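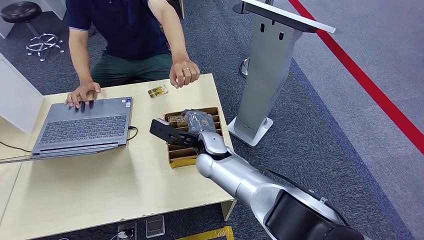

Viorica Kos: For bagged stuff I'd skip the Usura hand and stick with flat fingers -- 98 good picks in a row and my pride is intact.

Fair enough. Before you buy either, try them both on a divided cardboard tray, which has ruined better weekends than mine.

Tip 1. Park the hand open and look at it between runs. Fingers drift. Mark your floor in yellow tape too, so the base goes back to the same spot on Monday.
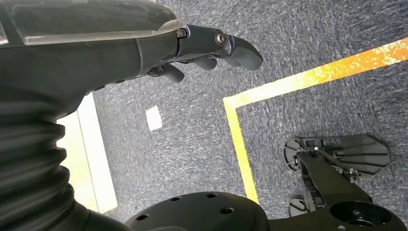 Four-finger money, open and holding nothing.

Tip 2. Pinch a bag by its middle. Corners slip, and the Warkis controller will cheerfully report success with 2 fingers full of air. Lift straight up until you clear the dividers.
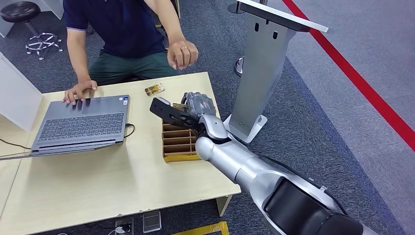 Tip 3. Check the wrist camera sideways

Mine shows everything tipped over. Rotate it in the Zostance settings before you start on offsets. I did nearly 700 lines of log first -- learn from this. Keep one hand near the stop button.

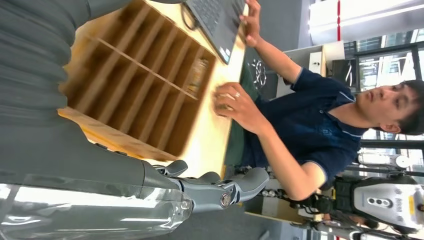

Wrist view, before rotating.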